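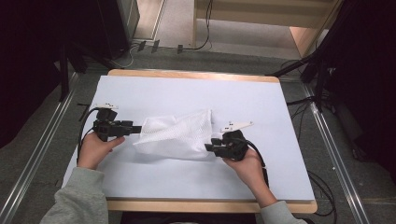 Patgate cloth set, read this before you train on it

Patgate is 600 demonstrations of cloth handling, recorded by people holding a pair of grippers instead of driving a robot arm. The pitch for this method is that it's fast and cheap, and that a policy learned from human hands will carry over to a machine. The first part is true. I have doubts about the second. A person facing a bunched-up piece of white mesh, one black gripper on each side of it, already knows which fold to go for, and none of that knowing gets logged.

What you get
Gripper poses, jaw width and head camera video for each demonstration. Poses come from the dotted marker plates, so expect gaps when a wrist turns too far. There is no force data. Please don't guess it from jaw width.

How it was collected
3 operators, all in April, all at one table. Ramiro Moya checked the labels and threw out 87 takes before the 600 were fixed. His notes are in the Pacheco folder.

Known problems
"Success" means the operator said so. Light sleeves and pale cloth on a pale sheet confuse most segmentation models we tried. Every operator had practiced, so you'll find few honest mistakes and almost no recoveries.

Does it work on a robot?
Kinis, our baseline, looks good in replay. Replay proves very little. Until someone runs it on a real arm with cloth it hasn't met, treat any claim of transfer as a hope, including ours.

Maintained by Arkmont. Last changed 2020-05-05.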